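Support > Kutano Furniture Finishes > Prestmont Hardwax Oil > Section 3: Refinishing a Tabletop

3. Refinishing a Tabletop

Use this section for solid wood tops that have been oiled or waxed before. For varnished tops, strip the varnish first as described in Section 5.

Before you start

Read the label on the can. Work with the windows open and keep children and pets out until the oil has dried.

You will need sandpaper in two grits, a vacuum with a brush head, lint-free cloths, a flat white pad, gloves, and a metal can with a lid for used cloths.

CAUTION: Cloths soaked in oil can heat up and catch fire by themselves. Lay them flat outdoors to dry, or put them in the metal can, cover them with water and close the lid. Do not leave them in a pile.

Preparing the surface

1. Wipe the top with a damp cloth and a drop of dish soap. Let it dry overnight.

2. Mask any painted trim or posts with low-tack tape. Press the edge of the tape down with a fingernail.

3. Sand with the coarser paper, always along the grain. Stop when the old sheen is gone.

4. Sand again with the finer paper. Vacuum, then wipe with a dry cloth.

NOTE: On dark wood, sanding dust looks like a gray haze. If the haze comes back after wiping, vacuum again. Oil will lock it in.
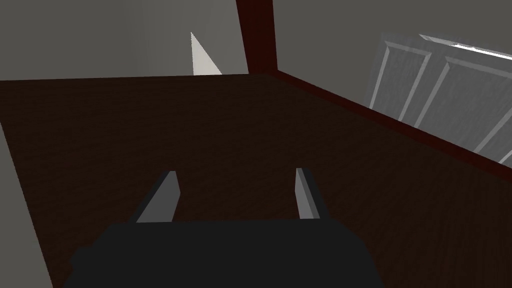

Applying the oil

5. Stir the can slowly from the bottom. Do not shake it.

6. Pour a small amount onto the pad and spread it along the grain. Work in strips from the far edge toward you.

7. Wait 5 minutes, then wipe off everything that has not soaked in. The surface should feel almost dry to the hand.

8. Leave the top overnight and repeat steps 6 and 7. Most tops need two coats. Very dry wood may need 3.

9. Pull off the tape while the last coat is still soft.

One 735 ml can is enough for a dining table with two coats. Write the batch number from the base of the can in the back of this guide in case you need to match the color later.

CAUTION: Do not put hot dishes, rubber feet or a tablecloth on the top during the first week.

Reader comments (3)

Matlala: Does step 7 apply to the tinted oil too? Mine went patchy at the ends.

Refilwe Mathebula: Yes, same time for tinted. Patches at the ends usually mean oil was left on too long. Rub with the white pad and a little fresh oil, then wipe.

irnitier53: Second coat took two nights to dry in my basement. Came out fine once I ran a fan.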